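How to Set Up a Score Stream for Your Club's Home Matches

Small clubs can put a home match online with a phone, a tripod and a decent signal. The steps below cover a single rink and one person running it, and they were written for members at Onness who have not streamed before.

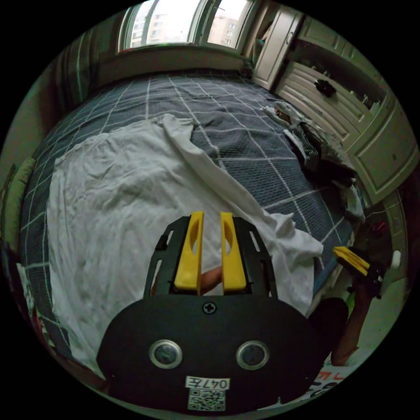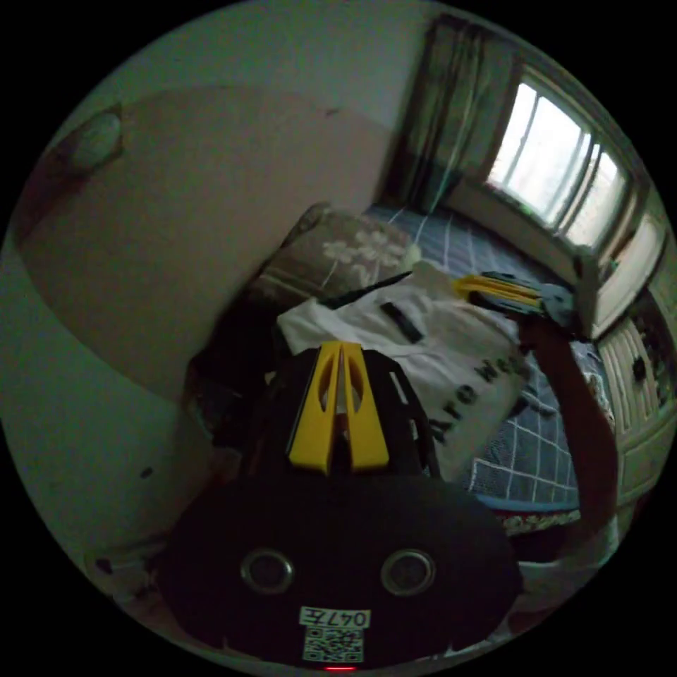

Yellow gripper fingers, seen in both pictures.

What you need

A phone with at least half its storage free, a tripod that reaches 6 feet, a power bank, and a long charging cable. A clip-on microphone helps on windy days.

Step 1. Pick the rink

Choose the one closest to the clubhouse if the Wi-Fi reaches it. Ask both captains before the draw is made, and tell the players on that rink they will be on screen.

Step 2. Place the tripod

Stand it behind the bank at the end where the scoreboard faces you. Raise it as high as it goes and tilt the phone down until the near ditch is just inside the picture. Lock all three legs.

Step 3. Test the signal

Start a private stream 30 minutes before the first end and leave it on for six minutes. Watch it on another phone using mobile data. If the picture freezes, drop the quality one setting and test again.

Step 4. Go live

Put the team names and the division in the title. Switch the phone to Do Not Disturb, plug in the power bank and press Start.

Step 5. Keep the score current

Type the score into the comments after each end. Pin the latest one.

Step 6. Finish up

Let the stream run until the handshakes are over, then stop it and save the video. Send the link to Krystyna Zieliński by Friday for the club page.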